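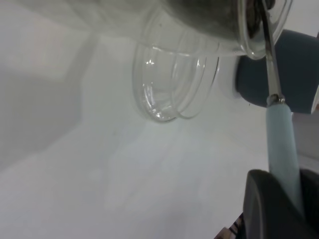
Search this site Go

# Dillholm Pantry Notes

October 2019, by Réka Dudás

Transcribed recipe and storage notes from home kitchens in Dillholm and Drurkthorpe. The set has 602 notes, most of them on pickling, drying and keeping dry goods over the winter.

## Files

- notes.csv: one row per note
- terms.csv: 1,150 ingredient spellings matched to a standard name
- places.txt: village names and their older forms

## Fields

notes.csv has nine columns: id, village, year, title, body, ingredients, method, source, checked. Year is blank where the notebook gave none. Checked is "y" if a second reader compared the row with the page.

Amounts are left as written. "A cup" in the Kerekes notebooks is a tea cup and holds less than a measuring cup. Please don't convert them without saying so.

## Known problems

- Three notes in the Trudwood folder are missing their last page.
- Caraway and cumin are mixed up in the older notes. terms.csv keeps both.
- Some storage times are too long by current food safety advice. Use them for reading, not for canning.

## Use

Free for teaching and research. Name the collection and keep the note ids. Corrections can go in the issue list with the id in the title.

Related

Kerekes notebooks, page index
Trudwood market price lists
Drurkthorpe place names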